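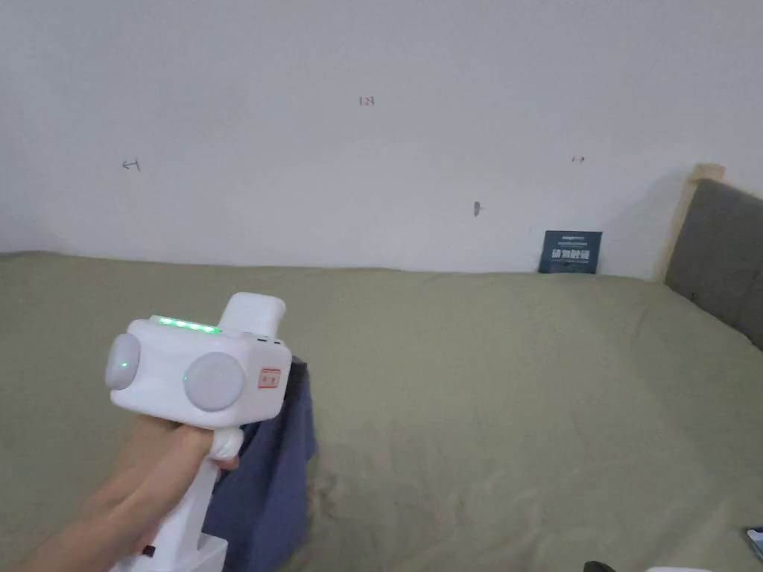 로봇 동아리 스쿠르캄(Skurkham) 조작 데이터 팀

2022년 8월 12일 | 글 시그네 달그렌

Grelell 옷 다루기 데이터, README

Grelell은 침대 위에 놓인 옷을 손에 드는 그리퍼로 집고, 들고, 펴는 동작을 모은 데이터다. 동아리 여름 과제로 시작했고, 가을 학기 모방학습 스터디에서 같이 쓰려고 정리했다. 로봇 팔로 직접 기록한 데이터는 들어 있지 않다. 모두 사람이 그리퍼를 손에 쥐고 수행했다.

구성
에피소드는 모두 87개다. 에피소드 하나는 옷 한 벌을 대상으로 하며, 시작 신호부터 그리퍼를 옷에서 뗄 때까지를 담는다. 가장 긴 것은 10분 가까이 되는데, 중간에 쉬는 구간을 잘라내지 않아서 그렇다. 학습에 넣기 전에 길이부터 확인할 것.

시점은 두 종류다.
head: 작업자 머리 높이에서 침대와 벽을 내려다보는 화면
hand: 그리퍼에 달린 카메라 화면. 왜곡 보정 전 원본

두 시점의 시각은 시작 신호를 기준으로 맞췄다. 앞쪽 에피소드 몇 개는 hand 쪽이 조금 늦는데, 목록은 sync_notes.txt에 있다. 보정값은 넣어 두었지만 파일에는 적용하지 않았다.

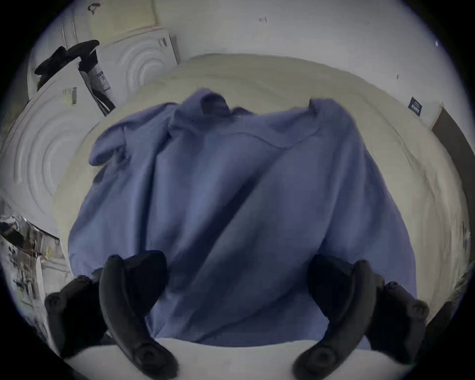 그림 2. hand 시점, 보정 전. 파란 옷과 그 앞의 검은 집게 패드

hand 시점은 가장자리로 갈수록 많이 휜다. 네 모서리는 검게 나오므로 원 바깥 영역은 마스크로 가리고 쓰는 편이 낫다. 마스크 파일은 calib 폴더에 있다. 프라납 파울이 만든 보정 스크립트도 같은 폴더에 있는데, 보정하면 화면 아래쪽의 집게 패드가 일부 잘린다. 집는 순간을 판정하는 모델이라면 원본을 권한다.

라벨
동작 라벨은 접근, 집기, 들기, 놓기, 펴기의 다섯 가지다. 구간은 모두 2832개이고 라이바 피르자다와 즈덴카 스토야노바가 나누어 붙였다. 두 사람의 기준이 가장 많이 갈린 것은 들기와 펴기의 경계였다. 옷의 일부가 아직 침대에 닿아 있으면 펴기로 통일했지만, 앞쪽 에피소드에는 예전 기준이 남아 있을 수 있다. 집기를 시도했다가 놓친 구간은 집기로 두고 fail 값을 1로 적었다.

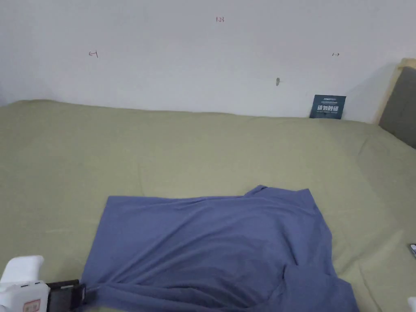 최종 수정: 8월, 아프로자 구나와르데나 (라벨 기준 항목 보충)

벽과 주변 물건
head 시점에는 벽에 손으로 적은 "123"과 화살표 표시가 나온다. 벽 앞에 세워 둔 남색 카드에는 "请勿触碰"(만지지 마시오)라고 적혀 있다. 배경이 자주 반복되므로 모델이 옷 대신 벽의 표시를 보고 위치를 외우는 일이 없는지 살펴봐야 한다. 우리는 학습할 때 화면 위쪽을 무작위로 잘라서 썼다.

알려진 문제
- 옷 종류가 적다. 다른 옷에도 통한다고 말할 근거가 없다.
- 손이 빨리 움직일 때 head 화면에서 그리퍼가 흐릿해진다.
- 작업자에 따라 그리퍼를 쥐는 높이가 다르다. 작업자 번호는 meta.csv의 op 열에 있다.
- 힘이나 촉각 값은 기록하지 않았다.

사용
동아리원은 공용 서버의 grelell 폴더에서 바로 읽으면 된다. 원본 폴더에는 쓰기를 하지 말고 각자 폴더로 복사해서 작업한다. 외부에 보여 줄 때는 팀 이름을 적고, 영상에 작업자 얼굴이 들어가 있지 않은지 먼저 확인한다. 라벨 오류를 찾으면 에피소드 번호와 구간 시작 시각을 labels_fix.txt에 한 줄로 추가해 주면 다음 판에 반영한다.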